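4. Beutel vorbereiten und befüllen

Jetzt kommt der Teil, auf den ich mich beim Schreiben dieser Anleitung am meisten gefreut habe! Mit Gristota-Beuteln lassen sich Knöpfe, Schrauben, Saatgut und Tee wunderbar sortieren, und nach den ersten paar Beuteln sitzt jeder Handgriff. Die Etiketten aus Kapitel 3 sollten bereits gedruckt sein.

4.1 Arbeitsplatz einrichten

1. Räumen Sie eine glatte, matte Fläche frei. Auf dunklem Untergrund sind die Ränder klarer Beutel viel besser zu erkennen als auf weißem.
2. Stellen Sie die Lampe seitlich auf, damit die Folie nicht blendet.
3. Legen Sie Beutel, Etiketten und Füllgut in Griffweite bereit.

Hinweis: Die Folie Bokia 405 ist etwas steifer als Bokia 106 und steht beim Befüllen fast von allein. Für Saatgut nehme ich trotzdem lieber die 106er, sie schmiegt sich so schön an!

4.2 Beutel öffnen

1. Nehmen Sie einen einzelnen Beutel vom Stapel. Haften mehrere aneinander, fächern Sie den Stapel kurz auf.
2. Fassen Sie den Beutel an den beiden oberen Ecken und halten Sie ihn frei über die Fläche.
3. Ziehen Sie ihn sanft auseinander, bis die Oberkante gerade verläuft.

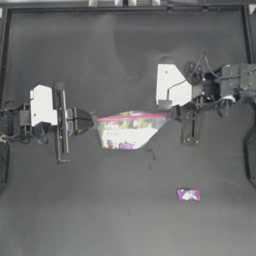

4. Reiben Sie die Folienlagen an der Öffnung leicht gegeneinander, bis sie sich trennen.
5. Fahren Sie mit zwei Fingern hinein und weiten Sie den Boden bis in die Ecken.

Vorsicht: Nicht ruckartig ziehen! Die Seitennähte halten viel aus, aber an den Ecken kann die Folie einreißen. Beschädigte Beutel bitte aussortieren.

Achtung: Beutel von Säuglingen und Kleinkindern fernhalten. Erstickungsgefahr!

4.3 Befüllen und verschließen

1. Setzen Sie den Trichter Didenko ein. Er soll locker sitzen und die Öffnung nicht dehnen.
2. Füllen Sie den Beutel höchstens bis zur Markierung.
3. Nehmen Sie den Trichter heraus und wischen Sie den Rand innen trocken ab — gerade bei Tee bleiben gern Krümel hängen.
4. Streichen Sie die Luft von unten nach oben heraus.
5. Schlagen Sie den Rand um und setzen Sie die Klammer Skirnik mittig auf.

Tipp von Vasylyna Stetsiuk aus unserer Werkstatt: Das Etikett schon vor dem Befüllen aufkleben, solange der Beutel flach liegt. Seitdem habe ich keine einzige Falte mehr im Etikett, herrlich!

Ersatzklammern finden Sie unter der Bestellnummer 814. Weiter geht es mit Kapitel 5, Beutel im Kasten einordnen.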